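Your Laundry Is Safe From the Robots for Now

Every March, when the trade show clips start going around, somebody in my family sends me a video of a robot folding a shirt. The message that comes with it is always some version of "you can retire now." I fold laundry for a living, or did for 12 years, in the back of a rental linen shop, so I suppose I am the natural audience. I watch the clips. I have yet to see one that made me worry.

My complaint is with the word "can." A company called Zindlow says its machine can clear a table. Motmont says its arm can pack a lunch. What they mean is that it has been done, on a certain table, with certain plates, by a machine that was set up for that table and those plates. If I hired a kid who could clear only the one table he trained on, I would not say he could clear tables. I would say he was new.

Look at what the chore is before you ask who is going to do it. Most jobs in a house or on a shop floor come down to picking up a thing that does not want to be picked up. It is flat, or soft, or it slides. A washcloth, a gasket, a paper label, a foam insert that goes in a box. Your fingers get an edge up without asking you. You feel it start to slip and you squeeze a little more, and the whole time you are thinking about dinner.

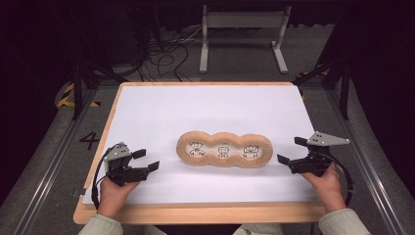

Two hand-held grippers on either side of a flat foam cutout. A person is holding both of them.

There is a lot of that kind of work going on now. People sit at tables with a gripper in each fist and go through small jobs over and over so that software can learn from the recordings. I don't think it is a scam. It may well be the smartest idea the field has had in years, and I would sooner see that than another man in a nice jacket promising a butler. But consider what it says about the state of things. The eyes, the judgment and the patience in that chair all belong to a human being. The part on loan from the machine is the hand, and the hand is the worst part of the deal. Try buttoning a shirt with two pairs of salad tongs and tell me how you get on.

The reply I hear is that it only takes more practice. Feed the thing enough tries and it will generalize, as they like to say. Maybe so. Rattanakul, a packing outfit a few miles from me, put in a cell that was supposed to drop inserts into cartons. The first week was great. Then the supplier changed the foam to a softer one, and the arm began folding the pieces in half. They pulled a woman off another line to stand next to it and fix every fifth one. She was faster alone. I know because they let her race it, 30 cartons each, and she finished with enough time left to go get a coffee.

I will give the other side its due. Machines are very good at work that has been made boring on purpose. Same part, same spot, same light, all night long. Trosari, where my shop bought its ironer, makes equipment that will run 700 sheets on a shift and never complain about its back. I loved that ironer. But we fed it. Two of us stood at one end finding the corners, and finding the corners was the job.

The home is the opposite of boring on purpose. There is a sock in the pillowcase, the dog is on the towels, and the good scissors are not where they were yesterday. A person deals with all this so easily that it doesn't look like skill, and I think that is why the people selling robots keep pricing it at nothing.

So here is the test I would like to see. Bring the machine to my house at 5 in the afternoon with no one from the company in the room. I will empty the dryer on the bed. It can start with the fitted sheet.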